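Skelulum 4: grasp planning and wrist-view tooling
Reviewed by Parveen Uddin, 18/01/2024

Skelulum is a planning and replay package from Tudose for two-finger grippers. Version 4 adds a wrist-view overlay and a rewritten collision checker. I used it for 9 days on our bench at Pirnberg, where the work is simple block handling with wrist cameras.

Installation is dull, as it should be. Settings live in one text file, and the parser reports the line number of any mistake. Camera calibration took 8 poses per wrist. The old version wanted far more and gave a worse fit.

The overlay draws the planned fingertip path over the live view. It needs a mask for whatever part of the gripper is in shot, and the mask editor is slow: polygons only, no undo past one step.

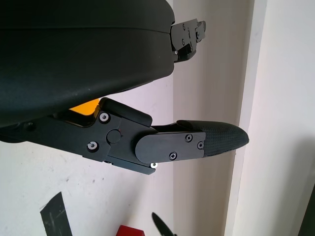
Wrist views, overlay switched off.

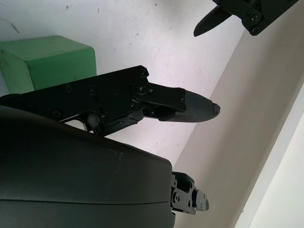

The collision checker is the reason to upgrade. It treats the finger links as separate bodies – version 3 used a single box – and so accepts approaches close to a wall that were refused before. Median planning time was 197 ms. Two-arm plans are supported, but both arms must share a clock, and the error given when they drift is a bare number.

Replay is less finished. Logs scrub smoothly, but joint and image streams can't be exported together. Chrysoula Psarras wrote us a script for that in an afternoon. Tudose should ship one.

Worth having for the checker alone. I would leave the overlay off until the mask editor is fixed.

Recent reviews
Brilo pose estimator, second look
Log viewers for small labs
Hand-eye calibration tools compared
Tudose motion library: upgrade notes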